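Section 4: Folding soft tops (sweatshirts, brushed knits, anything fuzzy)

If you've come straight from Section 3 with your T-shirts done, nice work, those are the easy ones. Soft tops take a little more patience. They're thick, they cling to themselves, and they come out of the basket looking like a wad of bread dough. I've been folding them the same way since I helped set up the laundry room at Akthorpe, and I still have to stop and hunt for the neckline on about every third one!

The steps below assume you have the Prirkar folding board on a flat table and the Aruder shelf inserts already snapped in (Section 2). You can do all of it without the board too, and I'll say where things change.

What you need

A clear, light-colored table. I like white because lint shows up and I can wipe it off before it gets on the next thing.
The folding board, set to its wide position. The dial should read 320.
A lint brush.
One shelf insert for every stack you plan to make.

Before you start

Check that the top is completely dry. Feel inside the cuffs and along the bottom band, where brushed knits hold water the longest. If either spot feels cool, hang it up again and go do something else for a while.

CAUTION: Don't fold a damp knit and figure it'll air out on the shelf. I lost a really nice gray one that way last December and the smell never came out.

4.1 Opening up the crumple

1. Take one top out of the basket and drop it on the table. Don't try to arrange it yet.

2. Look for a thick edge. Hems, cuffs and necklines all have layers stacked up, so they feel heavier than the rest even when everything is bunched together. Pinch whatever thick edge you find first.

3. Lift straight up until most of the fabric is off the table, and let it hang for a second or two. The loose parts will fan out to the sides and you'll get a much better idea of what you're holding.

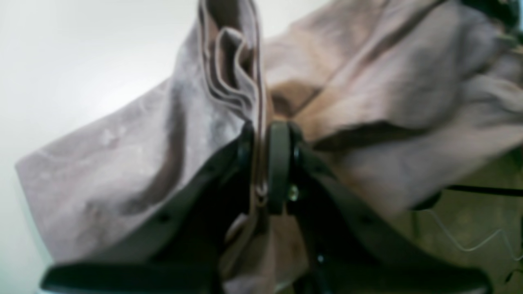 I used to shake at this point, big hard shakes like I was beating a rug, and all I got was a sleeve wrapped around the body and lint everywhere. A slow lift does more. If the fabric stays balled up after the lift, set it down, pinch a different spot a hand's width away, and lift again. Two or three tries is normal for a heavy knit, and the dusty pinks and mauves seem to take me longest (the folds all blend together and I can't tell a shadow from a seam).

Note: If you feel a seam running between your fingers, follow it. A side seam takes you to the bottom band in one direction and the armpit in the other, and either one is a good place to be.

4.2 Finding the neckline

4. Lay the top back down, still rumpled, and feel for a curved band. The neckline is the only ribbed part that curves on its own. Cuffs are small closed rings, and the bottom band wants to lie in a line.

5. Once you have the band, look for the stitching where it joins the body. Turn the top until the curve points away from you. Some sweatshirts have a label at the back of the neck and some don't, so go by depth if you have to: the front usually dips lower than the back.

6. Hold the fabric on both sides of the neckline, just below the ribbing, and pull gently outward until the shoulders open up. Grip the body fabric and leave the ribbing alone. It stretches, and on the cheaper knits it stays stretched.

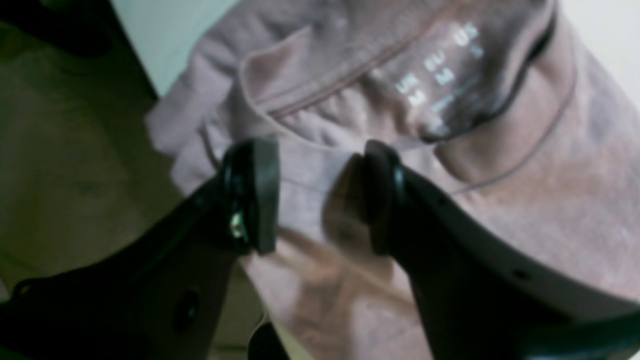
4.3 Flattening

7. Pull one shoulder out toward its side of the table, then the other. Work down from there to the sleeves and finish at the bottom band.

8. Smooth from the middle out with a flat hand. You don't need it perfect. Brushed fabric has a grain, a bit like a cat, and if you go against it you'll see pale and dark patches. Those go away if you stroke it the other way (and they're only looks anyway, the fold comes out the same).

9. Brush off any lint now, while it's spread out.

If your top won't go flat, there's nearly always a sleeve trapped underneath. Pick up one far end of the fabric, keep the rest on the table, and draw that end away until the sleeve slides free. I do this a lot more than I'd like to admit, and it beats starting over.

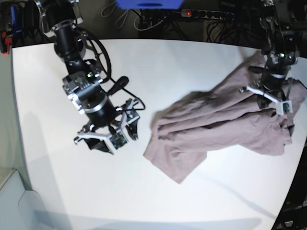 Fig. 4-3. Dusty-pink fabric, still crumpled, held at one end on the white table.

4.4 The fold itself

10. Turn the top face down and slide the board under it (or lay it on top, if you have the older Soltani board), with the upper edge at the collar seam.

11. Fold one side in along the board, then lay the sleeve straight down over it. Do the other side the same way.

12. Slide the board out. Fold the bottom up to the middle, then up again to the collar.

No board? Fold each side in so the edges meet at the center of the neck. It comes out a touch wider and still fits the insert.

13. Turn it over and set it in the shelf insert with the folded edge toward you. Stop at 7 to a stack. The inserts will hold more, but the bottom ones get creased and the whole pile leans.

Note: Replacement inserts are part 2551. For extra-large tops, turn the dial down to 300 and make one more fold at step 12.

Go on to Section 5 for hoods and zippers.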